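Flidada Shared Robotics Group
Minutes of the September meeting, Rasemell room, 2 pm

Handling code for arm work
The group picked up the draft code where it was left last time. Clause 2, on bench objects, got the most discussion and plenty of good ideas came out of it! Agreed that every task sheet will list the objects on the counter before a run starts, including the ones the arm isn't meant to touch. The Prustadley site already does this and is very happy with it.

Simulation first
Agreed with real enthusiasm: a new grasp gets 50 simulated runs before anyone tries it on hardware. Spray bottles stay in the standard set, as the trigger head and the body ask for quite different finger positions and make a terrific test. Kitchen layouts to stay cluttered.

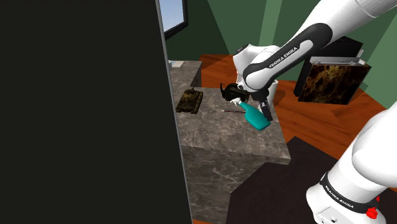

Page last changed: September, 4:29 pm

The simulated kitchen on the Baxter server has a Franka Emika arm at a grey marble counter, with a spray bottle and a toy tank among the objects. Members liked it very much as a base for the clutter clause. Colour and lighting settings are to be saved with each run so other sites can repeat it.

Stopping rules
The wording "stop and log" replaces "stop if practical" throughout. A stopped run counts as a run and stays in the record. Carried, no objections.

Storage
Logs to be kept for 900 days. Prustadley asked for longer; held over.

Actions
Clean copy of clause 2 to all sites.
Object list template onto the Baxter server.
Storage back on the next agenda.

Meeting closed 3:50 pm.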